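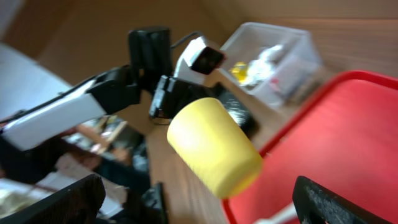

Red bin for cups, clear bin for everything else: how to stop plastic cups from sticking together and getting a smell?

Posted by Sumeya Gebreyes
10 March 2024

Hello to all. I have a problem with plastic cups and I hope somebody has more experience than me.

In our kitchen we use simple plastic cups, with a shape like the yellow one in my photo. They are for the children and also for visitors. After the washing they go in the big red bin, which stands on the wooden table next to the clear bin. In the clear bin we put the small things which have no fixed place.

I have two troubles. The first is that when I stack the cups one inside the other, they become stuck, and my daughter can not pull them apart. Last week she pulled so hard that she fell backwards on the floor (she is fine). The second is that after some days in the stack the cups have a smell, a little like an old cellar. I wash them by hand with warm water and normal dish soap, and I dry them with a towel before I put them away.

I already tried to put a piece of kitchen paper between each cup. It helps for the sticking but it is a lot of paper, and the children throw it everywhere. I also tried to put the cups loose in the bin, on their side. Then the smell is less but only 11 cups fit, and the rest stays on the counter.

Is there a better way to store them? I don't want to buy a new cupboard. I prefer to keep the red bin because everybody in the house knows it by now.

Thank you in advance.

Teun Van Acker

Dear Sumeya, I had the same with our cups, so I try to explain what I found.

The smell comes mostly from water that stays in the stack. A towel makes the cup dry to the eye, but at the bottom, in the small corner between the wall and the base, there is often a thin ring of water left. When you close this with another cup, the air can not go in. Also the towel itself can give the smell, if it hangs in the kitchen for many days.

What I do now is this. After the washing I put the cups upside down on a rack, and I leave them there until the next morning. I do not use a towel at all. If you have no rack, a cooling rack for cookies is also good, with a tray below it for the drops. Only when they are fully dry I put them away.

For the smell which is already there, you can put 10 grams of baking soda in each cup, fill it with warm water to the edge and wait one night. Then rinse well and let dry. With very old cups I had to do it two times. Please don't use boiling water, some plastics lose their shape from it, and then they stick even more than before.

About the sticking: cups which are a little narrower at one side will always grip each other if you press them. Make short stacks, three or four cups, and lay the stacks down in your red bin in place of standing them up. When they stand, the weight of the upper cups pushes the lower ones together. If two cups are stuck, put cold water in the inner one and hold the outer one in warm water for a minute, then turn gently. Do not pull straight.

Godelieve De Smet

just use less cups. we have one per person with the name on it and it hangs on a hook. no stack no smell

Jarmo Nurmi

Teun has explained it well and I agree about the drying. I want to add something about the bin.

A bin with a flat floor is nice for many things but for cups it is not ideal, because the air does not move under them. I put a piece of anti-slip mat in the bottom of mine, the kind with holes that is sold on a roll for drawers. You cut it with normal scissors. It lifts the cups a few millimeters and it can go in the sink when it is dirty. My roll was 200 cm long and I still have more than half of it.

Look also if the bin itself has the smell. With me it was the bin! I had washed the cups again and again, and the bin not one time since December. Put your nose in it when it is empty and you know it immediately.

I would also wash the clear bin on the same day. If there is any cloth or paper in yours, take it out and check if it is damp, because the smell can travel when the two bins stand so close.

Sumeya Gebreyes

Thank you Teun and Jarmo. I smelled the red bin and yes, it is the bin. I have washed it now and it stands outside on the balcony. Tonight I will do the baking soda with the cups. Godelieve, your idea is good too but my children would change the cups between them in one hour.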